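Keep the Old Floors

Print | E-mail

The town of Wurnwood plans to pull up the wood floors in its public buildings and put down vinyl. The work would start in December at the old Nasrallah school and cover 12 rooms. I think it is a mistake.

The case for vinyl is cost. The town says it can be laid for $71 a square yard, and sanding and sealing the wood would run higher. That is true for the first year. Vinyl wears through at the doors and under the desks, and when it does you replace the whole sheet. A wood floor can be sanded again, and a bad plank can be lifted out and a new one put in.

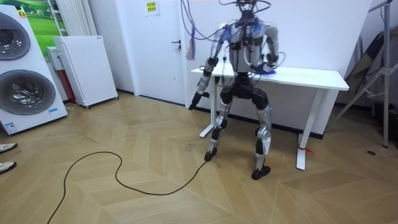
Herringbone parquet underfoot in a room with a desk.

Wistasau went through this already. It covered the floors in its library and had to pay to take the covering off again. The glue had ruined 384 planks. Trikamham left its hall alone, spent the money on a sander and trained its own crew to use it. I have been to dances in that hall. The floor creaks near the stage and is fine everywhere else.

People say wood is noisy and hard to keep clean. It is louder than vinyl, I grant that. Cleaning it takes a dry mop and some care with water.

So far 258 residents have signed the letter asking the town to wait for a second price. I signed it too. The letter is at the front desk of the town office until 5 p.m., and it should be read before anyone orders the vinyl.

Print | E-mail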